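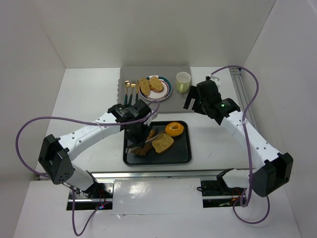 When you make toast at home, you pick it up and put it on a plate. You don't think about it much. A robot has to work out every bit of that job.

In November, a class from Jastley went to an open day at Durarix to find out how. The visit lasted 40 minutes, and 6 children at a time could stand by the table.

Emanuel Oprea works with the robot. He told the class that each arm has joints, just as you have a shoulder, an elbow and a wrist. At the end of the arm is a gripper. It has fingers that open and close – but they can't feel crumbs the way your fingers can.

Food is hard for robots. Bread can bend or break, and no two slices are the same shape. A bagel has a hole in it. If the gripper squeezes too hard, the food gets squashed. If it doesn't squeeze enough, the food falls.
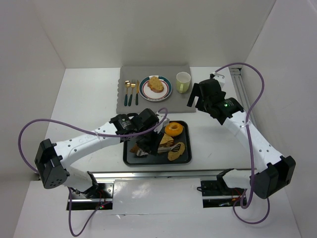
The tray of food is at the front, and the plate is on the gray mat at the back.

One girl asked how the robot learns. Nelu Ghiță said that people show it the job many times. The team had saved 572 tries by the day of the visit, and some of them went wrong. Those are kept too.

Try it yourself: use kitchen tongs to move a slice of bread from a tray to a plate. Then try again with one eye closed. Which was harder?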